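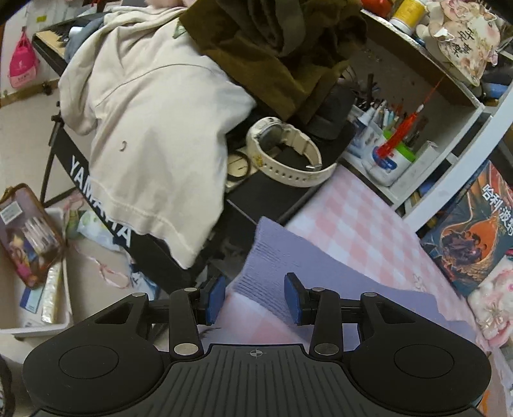 Hoodie, knits and keyboard.

Kumwood Trail Ride: Your Questions

Is this a race?
No. There are no numbers, no podium and no chip on your ankle. Somebody always treats it as one anyway, and they wait alone at the finish for a sandwich.

How long is the route?
It runs from Kumwood to Ukham and back, with 2 loops to pick from. The short loop is paved all the way. The long one has gravel past the Hao bridge -- fine on wide tires, character-building on skinny ones.

Can I bring a handcycle, trike or power chair?
Please do. Zhenhua Yuan rode the short loop on a handcycle in May and sent us a list of every bad curb cut. The city has fixed two. We keep sending the list.
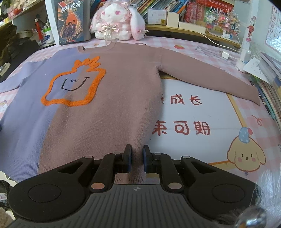 Are e-bikes allowed?
Yes, and your friends will be rude about it on the hills. Charge up before you come; the outlet at the Biltura rest stop belongs to the coffee maker.

How many people ride?
Last year 383. The permit allows 2000, so you will not be turned away.

When does sign-up close?
28th November. We have extended it every year so far and would love to stop.

What if it rains?
We ride. Fenders are a kindness to whoever is behind you. Ice is another matter, and we'll email everyone by 6 a.m. if it's off.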